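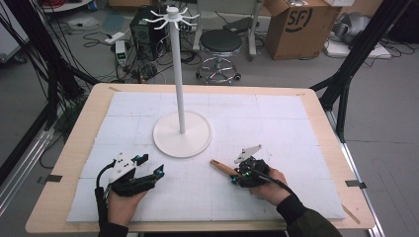
Exoskeleton gloves, a mug tree and a wooden stick at the gridded table.

Rostero is looking for two people to write the rules

Rostero records people doing ordinary things with their hands while wearing exoskeleton gloves, so that robots can later do the same things slightly worse. We have plenty of gloves. We are short on agreement about how to use them.

Our current session guide runs to 263 numbered rules, and at least two of them forbid each other. Rule 100 says only "see above." We would like you to fix this.

What you would do

Sit in on glove sessions at our Brunthorpe site and write down what operators do, then compare it with what the guide says they do. Try not to sigh audibly on the recording.

Draft plain instructions for fitting gloves, routing cables, marking out tables and deciding when a take should be thrown away. Wear the gloves yourself before telling anyone else how to.

Keep the incident log. Near misses go in too, including yours.

Who we want

You have written procedures that somebody followed without being chased. Lab, factory, theater and kitchen backgrounds are all welcome. You can read a safety standard to the end and explain it to a person who is holding something. Robotics experience is nice to have – an opinion on where tape belongs is more or less required.

You should also be comfortable stopping a session. Operators can stop one at any time without giving a reason, and that rule is staying in whatever you do to the others.

The terms

Both posts are full time, on site, starting in April. You will report to Shona Pringle, who wrote much of the present guide and has promised to be brave about it.

To apply, send a resume and one page of instructions for any everyday task to Victor Okoth at Rostero. He will follow your page to the letter, so please mention taking the lid off.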